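**Branitz kitchen simulator, open day at Clostside – 2 stars out of 5**

I went in April expecting a robot to tidy a kitchen. The kitchen is all on a screen, and so is the Franka arm. Fine, but the flyer should say so.
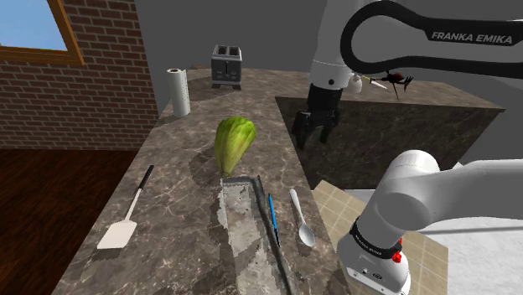
*Clostside Makers Club – Tool Reviews*

The rendering is decent. The lettuce looks like lettuce, and the marble is nicer than mine. But something like a cockroach hangs in midair near the gripper, which doesn't help me trust the physics. We were told the software ships with 1000 kitchen layouts. We saw one.

The small stuff interested me more, a pen and a spoon being about what I'd want picked up at home. 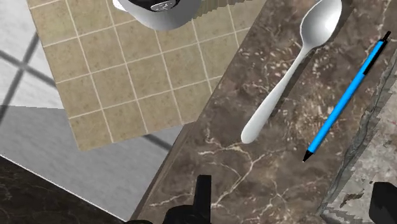

*Spoon and pen on the counter, from above.*

The talk ran 55 minutes and left little time for questions. I asked how any of this carries over to a real arm and got a brochure. At $670 a seat I'd wait – the Brindolwood demo was free and let us try the controls.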